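4.2 Session length and early exits

The logs cover 1,867 multiplayer races played on the Ronley servers in August. We treated a race as abandoned if a player left before the final lap and did not rejoin. By this measure, 63 races lost at least half of their starting players, and most of those were held on Brusau, the longest track in the set.

Players who left early had usually been hit in the first two corners. We had expected lag to be the main cause, but connection quality was much the same for those who stayed and those who quit. 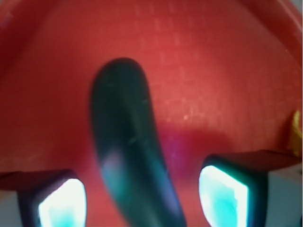
Figure 5. Interior of a red container with a dark green, curved object.

Damage settings had a smaller effect. With full damage switched on, players who fell to the back of the field tended to quit within one lap. With reduced damage they stayed longer – even when they had no real chance of a podium place. The Peixoto scoring rule, which gives points for contact as well as position, was used in only 7 of the abandoned races. We did not test it apart from track choice, so the two may be linked.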